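About Hillcombe Handling

June
By the Hillcombe workshop desk

Most companies put their founding story on this page. Ours involves a rented unit, two desks and a kettle, and you have read it before on other people's websites. We would sooner tell you about the pads.
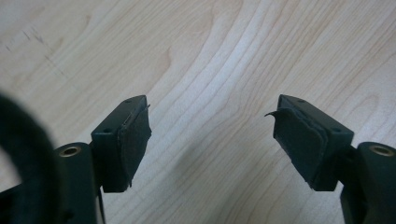 Hillcombe builds and looks after grippers, both the kind that ride on the end of a robot arm and the hand-held kind that a person uses to show the arm what to do. We sell them, we lease them, and for a good part of our second year we mostly apologized for them.

The trouble came from friction pads. A gripper finger is a dull block with a thin gray sheet stuck to the inside, and the sheet does nearly all the honest work. When it wears, the edges go ragged and a corner lifts. A lifted corner looks like nothing much. It also catches on things, and it changes where the finger first touches whatever you are picking up, and the arm has no opinion about any of this. It closes to the number it was given and reports success.

Our customer at Yakubu Glassware had a cell that moved jars from a tray to a packing line. It reported success all through one night shift. By 6 a.m. there were 33 broken jars on the wrong side of the guard and a log file without a single error in it. A piece of glass had also made it past the guard and into the walkway. The walkway was empty at the time, and we take no credit for that.

We spent the first two days blaming the software, since it was written by somebody else. Then we blamed the jars. Then one of us took the fingers off, put them on a bench and looked at them, a method we have since written into the procedure.

The pads had been patched, by us, with a second piece glued over the first. Our own service sheet said "pads OK." It had said "pads OK" on 17 visits in a row, in the same handwriting.

So we changed how we work, and this is the part that might matter to you if you are thinking of hiring us:

- Pads are replaced whole. We don't glue a new piece over an old one, even at ten to five.
- Every finger gets a pull test after 60 hours of running, and the sheet wants a number. There is no box for "OK" anymore.
- A peeling corner takes the gripper out of service, hand-held units included. People are very good at working around a bad pad without noticing, and then the arm learns the workaround.
- Guards on glass jobs now go down to the floor.

The Vorkden, our current finger design, came out of all this. The pad sits in a shallow pocket so the edge has less to catch on, and it can be swapped with one screwdriver. The first Vorkden had the pocket on the outside. We have kept that one on a shelf by the door, where visitors can ask about it.

Today we service 101 grippers from our shop on Jernulska Street. Yakubu Glassware is still a customer and still sends us a jar every winter, very well wrapped.

If something of yours is dropping things, call before you rewrite the code. Have the fingers off and on a table when you do.

Recent from the workshop
Reading a pull test without fooling yourself
Why your log file thinks everything is fine
Vorkden fingers: fitting notes and the screw we keep losing
Glue: a short list of regrets
Parts and pads price list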